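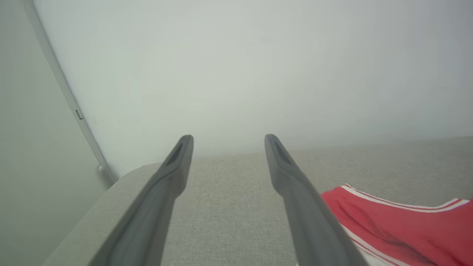

How much of Gatico did Syahrul Lubis own when the market opened? He owned 142 shares, bought with the money from selling his truck, and he knew the number the way other people know their blood type.

Oh, but what a morning! September, coffee going down too fast, and the news already running along the bottom of every screen in the Catstead diner. Old man Subramaniam had been buying again. Subramaniam, who still kept his ledgers in pencil and had once sat on a railroad stock for 40 years, had doubled his stake in Gatico and dumped every last piece of Cosley to pay for it!

Syahrul read it twice, then a third time out loud to the pie case. He had been saying it since spring. Good batteries, no debt, a boss who answered her own mail. What more could a person want?
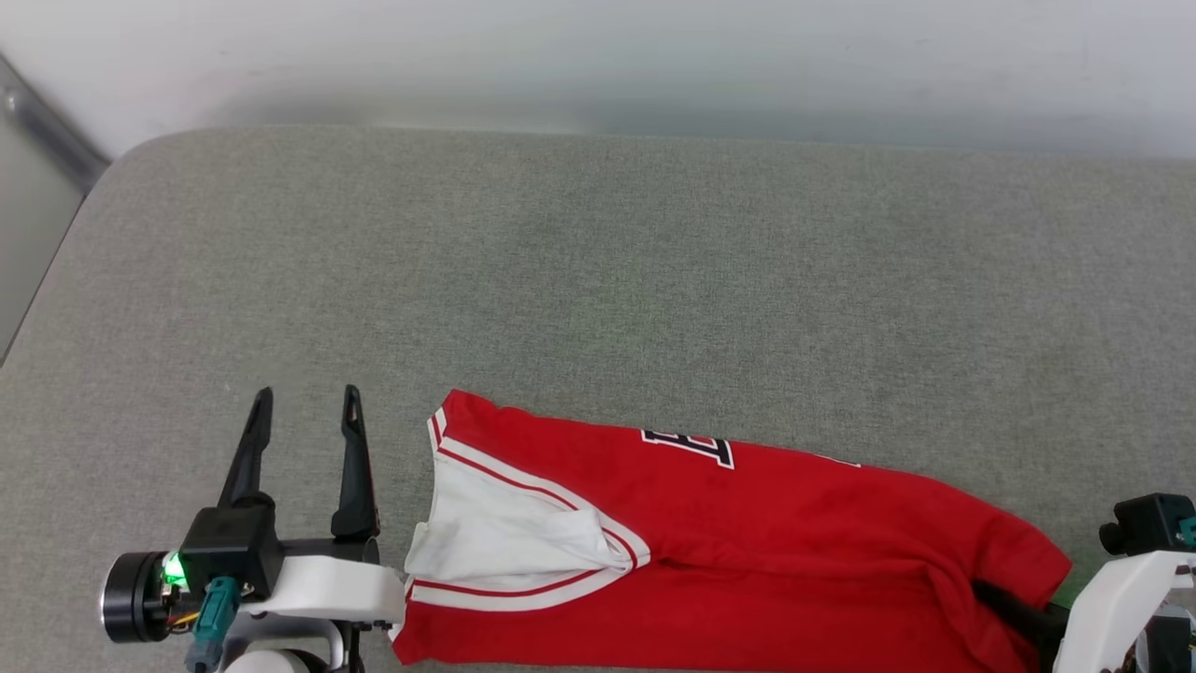
Nadhirah Rondonuwu told him over the phone that one rich man's shopping list was no reason to dance, and that Cosley had paid her a dividend every quarter since she was married, thank you very much.

"But he's selling it, Nad! All of it!"

"Then I'll buy his," she said, and he could hear that she was already typing.

He loved her for that. Seven years they'd been having this same argument, through two crashes and one truly glorious spring, and she had never once let him win it on a headline.
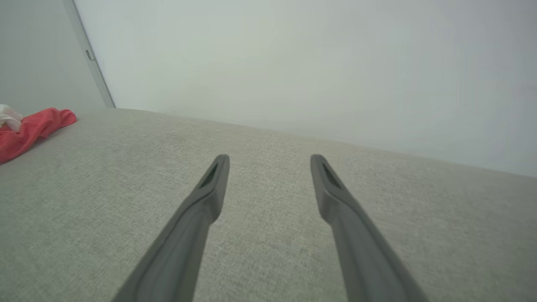

By noon Gatico was up four dollars, then six, and the whole counter was in on it, the cook calling out the price between orders. Cosley sank all morning (poor Cosley!) and then, a little after two, it began to climb too.

His phone buzzed. Nadhirah had sent only a number, 871, and under it the word "shares."

Syahrul whooped so loudly that the waitress brought him the check.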